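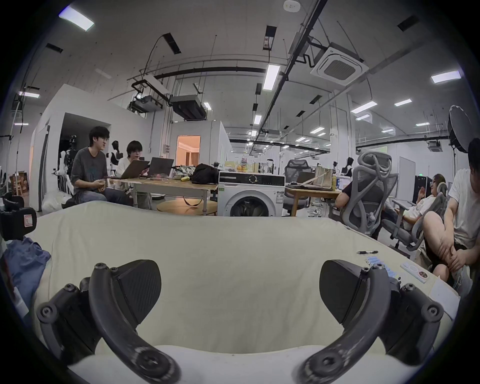 Dridel 707 Lot Corner Marker

The 707 is a driven post for marking property corners on residential lots, easements and unbuilt subdivision parcels. It is sold as a post, cap and drive sleeve. The cap accepts a stamped lot number on the top face and a license number on the rim.

Post: galvanized steel, 2 in. outside diameter
Cap: cast aluminum, press fit
Finish: plain or orange
Carton: 300 posts with caps

Set the post after final grading. Fit the drive sleeve before striking – a bare post will flare and the cap will not seat.
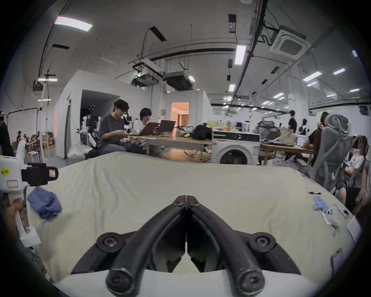 Table with cream-white sheet, blue cloth and pen

Caps are stamped to order at Hamden. Send the recorded plat with the order, including block letters where lot numbers repeat. Stamped caps cannot be returned.
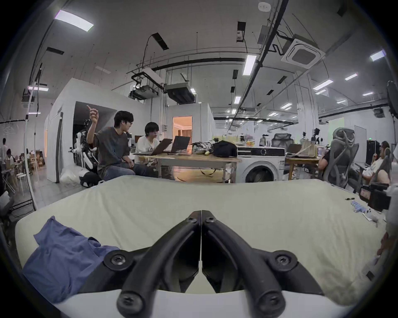
Orders of 1,000 posts or more ship on pallets from the Nivstead yard. Smaller orders ship by carton. Replacement caps are sold singly, plain or stamped.

Plat and stamping questions: Áine Mac Mathúna
Freight and developer accounts: Mohit Awasthi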